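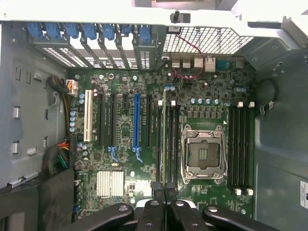

Pravville Evening Learning Program: Progress Report to the Hernitz Fund

Dear Dörte Ehlers,

I promised you on the phone that this one would be shorter than the last, and I am already doubtful, but I will do my best. It covers the work from September up to now, under the grant for adult reading, spoken English and help with everyday computer use. Farzana Memon has read it over and taken out two of my longer stories, so you have her to thank.

Where we are

The reading classes are full. We had hoped to fill four groups by this point and we have filled five, with the fifth meeting on Friday mornings in the back half of the Marwat Street library, between the children's story hour and the chess players. It is a tight squeeze, and the chairs are meant for people a good deal smaller than our learners, but the librarians have been kind to us and the group has taken to the place. Several of them now stay on afterward to borrow books, and a few have brought their grandchildren along to the story hour and come a little early themselves to listen.

Learners have put in 903 hours of class time so far, counted from the sign-in sheets. I had told you to expect 600 at this stage, so we are well ahead, though I want to be fair and say that the early evening groups account for most of the difference. The late group, which was supposed to suit people coming off the second shift at the packing plant, has been thin. Kausar Mughal has taught it faithfully to three or four people at a time. We asked the ones who stopped coming what had gone wrong, and the answer nearly every time was the bus. The last one out to the east side leaves before the class ends. We have moved the start half an hour earlier and will see how that does.

Spoken English

Zarmeena Cheema took over these classes in the fall and has changed them a great deal, I think for the better. Before, we worked through the textbook from front to back, and people would be absent for the chapter on the doctor's office and then need the doctor's office the very next week! Now each session stands on its own. One week it is calling the school about a sick child, another week it is returning a coat to a store, another week it is a conversation with a landlord about a leaking tap. Learners write down the subjects they want on slips of paper, and Zarmeena draws up the calendar from those. The most requested subject, by a long way, was how to end a phone call politely.

I sat in on the landlord session and was made to play the landlord. I was told afterward that I gave in too easily, and they are going to ask Farzana next time.

Everyday computer help

This part of the work was always the smallest in the budget, and it has kept Aqeel Hayat busier than any of us planned. People come to him with online forms, mostly: benefit renewals, school registration, job applications that will only be accepted through a website. Some have never had an email address, and setting one up, with a password they can remember and a safe place to write it down, can take a whole session by itself. Aqeel doesn't hurry anyone. He has also made a set of one-page sheets in large type, covering things like attaching a document and finding a message again after it has gone missing, and these have been photocopied so often that the copier now has its own line in our spending.
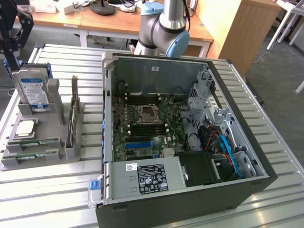 We have begun to ask learners at the end of each help session whether they would try the same task alone next time. Most say yes, and then a good number come back anyway for company, which we do not mind, although it does make the waiting list longer. Appointments are now twenty minutes for a form and forty for anything new.

How the money has been spent

Of the $3000 set aside for books and printed materials, $2000 has been used. Most of it went to the graded readers, the thin ones with the larger print, plus a stock of notebooks and the dictionaries we wrote to you about in the spring. The remainder is being held for the new year, when we usually lose a fair number of books to people moving away with them still in their bags. We bought the notebooks through Nukex, who gave us the school price once Farzana had written to them twice.

Teaching pay is on budget. Room costs are slightly under, thanks to the library. The travel line is nearly untouched, and with the bus trouble in mind I would like to ask whether part of it could be moved to cover rides home for the late group. Farzana has worked out what this would cost for a term and will send it to you separately, along with the receipts.

What has been harder

Childcare, again. We lost two very promising readers from the Tuesday group when the arrangement with the church hall came to an end, and I have not found anything to replace it. I have spoken with the library about the small room beside the entrance, and they are thinking it over. I would welcome any ideas you have from the other programs you support in Hernitz, who must have met the same problem.

The spring

We plan to keep all five reading groups going, add a writing hour for those who have finished the second level, and hold an open evening where learners can read something aloud if they wish to. Several already have their pieces picked out. Kausar's group is preparing a set of recipes, and there will be food to go with them, so please do come hungry if you are able to make the trip. I will send the date as soon as the library confirms the room.

With warm thanks from all of us in Pravville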